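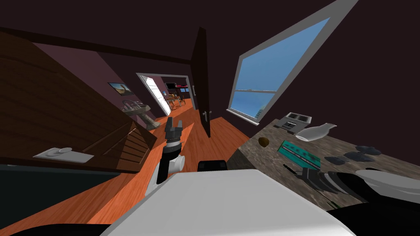
Gráinne Buckley objected to the wording of item 3 in the previous minutes. The motion on substitutions had been to allow unlimited interchange in the reserve division only, and the minutes had it for both divisions. Corrected, and the minutes then accepted.

Present: Nektarios Sarantis (chair), Hadiza Bashir (fixtures), Daithí Hegarty (officials), Rohani Sutanto (registrations), Gráinne Buckley (Clumwood).
Apologies: Beltora.
Meeting opened 19.05.

1. Registrations
R. Sutanto reported 366 players registered across both divisions at the close of the window. 47 forms are incomplete, mostly missing a transfer date. Clubs have until the end of June to supply it. A player whose form is still incomplete after that is not eligible until cleared in writing. G. Buckley asked whether a player cleared mid-week may play in the next round. Yes, if clearance is received by noon on the day before the match.

2. Fixtures
H. Bashir tabled draft 2 of the fixture list. Changes from draft 1:
Vongate v Clumwood moved from round 4 to round 9 (pitch reseeding at Vongate).
Beltora now at home in round 4.
Reserve kick-off brought forward to 12.30 where both sides share a ground.
Clumwood has three consecutive away matches in rounds 6 to 8. H. Bashir will try to swap round 7 with Ogunleye. If Ogunleye declines, the draft stands.

3. Tie-breakers
Last season's rule ranked level teams by points difference first. Proposal from Vongate: head-to-head result first, then points difference, then tries scored. D. Hegarty noted that head-to-head does not separate three level teams which have each beaten one of the others, and asked for a line to cover it. Amended to read: "where more than two teams are level, points difference applies throughout." Carried as amended, 4 to 1.

4. Officials
D. Hegarty has 24 qualified referees on the list for the season. Touch judges remain short for the reserve division. Home clubs to name one touch judge on the team sheet. Team sheets are due 40 minutes before kick-off, as now. Match reports to go to D. Hegarty only, and no longer copied to registrations.

5. Forfeits
The bond for a forfeited match stays at 1,000 per club, held over from last season. Ogunleye's bond is outstanding. N. Sarantis to write. A match called off by the referee for ground conditions is not a forfeit and is replayed in the first free week.

6. Any other business
Clumwood asked for the cup semi-finals to be played at a neutral ground. Deferred until the Beltora delegate is present.

Actions
R. Sutanto: list of incomplete forms to clubs.
H. Bashir: round 7 swap, then final fixture list.
D. Hegarty: revised text of the tie-breaker rule.
N. Sarantis: letter to Ogunleye.

Meeting closed 20.40.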